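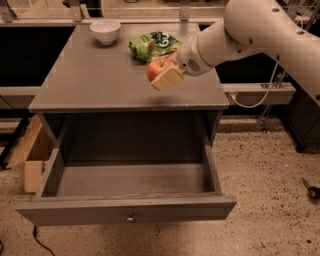
2022-11-12, gripper comparison, second part. Today I continued with the Skiten fingers on the white arm, and I left the Jeseven gripper in its box until the afternoon. The task is the same as in June: take one object from the top of the small gray table, put it in the open drawer, go back to start position. The apple is the object I trust most for a first test, because it is round and hard and it shows quickly if the fingers are not parallel. With the tan pads the arm can hold it a little above the table top, pressing from the side, and the bowl and the green snack bag stay near enough that a bad approach path would touch them. I wanted them near. In June we tested every object alone and the results looked better than they should.

Settings for the morning: closing force at level 7, speed at half, controller is the Flurkier box with the old firmware. I did not update, so that we can still compare with the June log.

Apple. Good in general. The pad is blocky and wide, so it does not need a very exact position. When the grasp is too high on the fruit, the apple turns in the fingers and goes down with the stem to the side. It did not fall in the morning runs. After many closings there was a small soft mark on the skin, so please take a fresh apple for the next session and do not compare an old one with a new one.

Snack bag. This is the difficult one. The camera gives a good outline, but the height is wrong by nearly 8 mm when the bag is folded over itself. Then the fingers close on air, or they catch only the corner. I tried to lower the target height by hand in the script and it became better, but then the pads rub on the table top and the arm stops with a force warning. I think a thin finger tip is the correct solution here, and the Skiten pad is not thin.

Bowl. Only grasp on the rim, one finger inside. It works slowly. At full speed the bowl swings and I stopped the program myself before it arrived over the drawer. I don't want to explain a broken bowl again.

Afternoon, Jeseven gripper. Mounting took longer than I planned. The screw pattern is the same but the cable plug comes out on the other side, and in the first position the cable was pulled when the wrist turned over the drawer. I made the loop longer and fixed it again. Please check this before you start any run, the warning comes late.

Bag is clearly better with Jeseven. Apple is worse: the narrow fingers make it roll away if the center is not exact. Bowl is the same for both.

One problem I do not understand. Error 3678 on the controller, two times, both when the drawer was the target and never above the table. The manual says only "joint limit, see setup." I saved the log as run 867. Maybe the drawer is too far out and the elbow has to stretch. Next time I will move the table closer to the base and mark the place of the legs on the floor with tape.

To do:
- order thin tips for Skiten, if they exist
- ask Oh (the camera supplier) about the height error on shiny bags
- write the grasp height for each object in the shared table
- repeat the bowl at half speed with both grippers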